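Why Do We Keep Things in Baskets?

Look around your home and you will probably find a basket. It might hold toys, clean socks, bread or dog leashes. People have used baskets for thousands of years, and we still use them every day.

What is a basket?

A basket is a container with an open top. You can see what is inside and reach in without opening a lid. The edge around the top is called the rim. The bottom is called the base. Some baskets have a handle and some do not.

What are baskets made of?

The first baskets were made from plants. People cut grass, reeds or thin branches and wove them over and under each other. Weaving one basket by hand could take days.

Many baskets today are plastic. To make one, a factory melts small bits of plastic and pushes the hot liquid into a metal mold. The plastic cools, gets hard and comes out in the shape of a basket. Color is mixed in before the plastic goes into the mold, so a blue basket is blue all the way through. If you scratch it, you will see more blue.

Why do many baskets have holes?

Holes let air in and water out. Wet bath toys dry faster in a basket with holes than in a bucket. Holes also save plastic and make the basket lighter to carry. Not every basket has them. A basket for small beads needs solid sides.

How to sort with baskets

At the Dundunell Children's Library, the craft room had one big box for everything. In December the staff changed to 4 smaller baskets: one for blocks, one for crayons, one for yarn and one for odd bits. Cleaning up used to take almost 41 minutes. Now it is much quicker.

You can do the same thing at home.

Put everything in one pile on the floor or a table.

Make groups of things that belong together. Start with 3 groups.

Choose a basket for each group. Big things need a wide rim so they go in easily.

Put a label on each basket. Draw a picture if you have a little brother or sister who can't read yet. 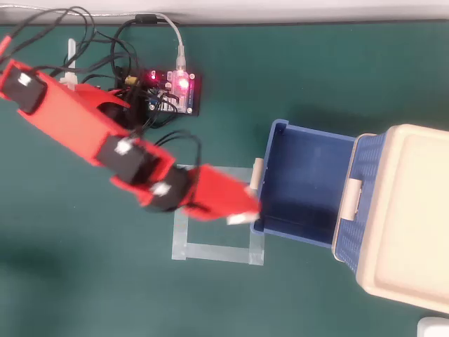

Don't fill a basket past the rim. Things on top will slide off when you lift it, and the things at the bottom will be hard to find. If a basket is too full, split the group in two.

Words to know

Weave: to pass strips over and under each other.

Mold: a hollow shape that gives a liquid its form as it hardens.

Rim: the top edge of a container.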